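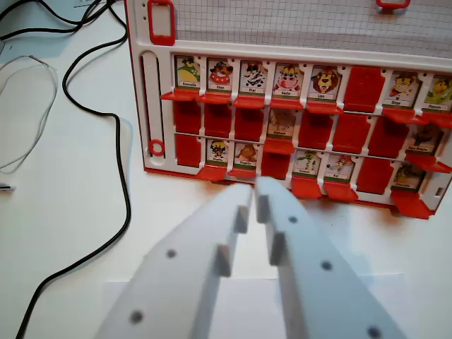
Re: Rules for the family game night swap (was: missing pieces)

Hi everybody,

Sorry for the slow answer, I had relatives in town and the dining table was buried in jigsaw puzzles until this morning. I read the whole thread last night with a cup of tea and I mostly agree with Tahira, but I want to push back on one bit.

On 2022-04-19, Tahira Malik wrote:
> I'm all for the swap staying free and easy, but I've now brought home
> two word games without a timer and a trivia set with 127 cards in it
> when the lid says 1000. Could we please agree that games get counted
> before they go on the table? If something's missing, just stick a note
> on the lid. I don't mind a short game, I mind finding out at 8 pm with
> four kids waiting.
>
> Also, did anyone end up with my copy of Vamosley? Green box, one
> corner chewed by the dog.

Okay, the note on the lid, yes, a hundred times yes. I've been doing it since January with masking tape and a marker and it takes no time at all. But counting every piece? I tried that with our old trivia set before the last swap and quit at 836 cards when the phone rang, and I never did go back and finish! If we make that a rule I think people will just stop bringing the big games, and those are the ones my boys go straight for.

What if we only check the stuff a game can't be played without? Dice, timer, pawns, the board, the rules sheet. For the face guessing kind, that means the little doors all flip and there's a matching card for each face (ask me how long we played with one missing. My youngest kept picking "the guy with the mustache" and there was no card for him). For trivia, a rough "looks like most of it" is fine by me.

Rules sheets are the other headache. Half the older games have lost theirs, and the ones you find online are for a different edition. I typed up the rules for Drikik the way my grandmother taught us, six players, partners sitting across from each other, and I'm happy to send it to whoever wants it. It fits on one page if you leave out the part about dealing again after a bad hand, which my uncle says was never a rule anyway. We still argue about it.

Tahira, I don't have your Vamosley, but I'm pretty sure I saw a green box in the pile the Lodhis took home last time. Worth a call. If it's gone for good you can have ours, the kids have moved on to something with llamas in it and I can't keep up.

One more thing, can we start a bit earlier next time? By the time we've set up and everyone has had a snack, the little ones are done for. I'd be glad to come ahead and put out tables, and I can bring the big cooler again if somebody else does ice.

I've got a spare bag of dice and two sand timers here if anyone is short. Just write me off list.

Bye for now,
Salar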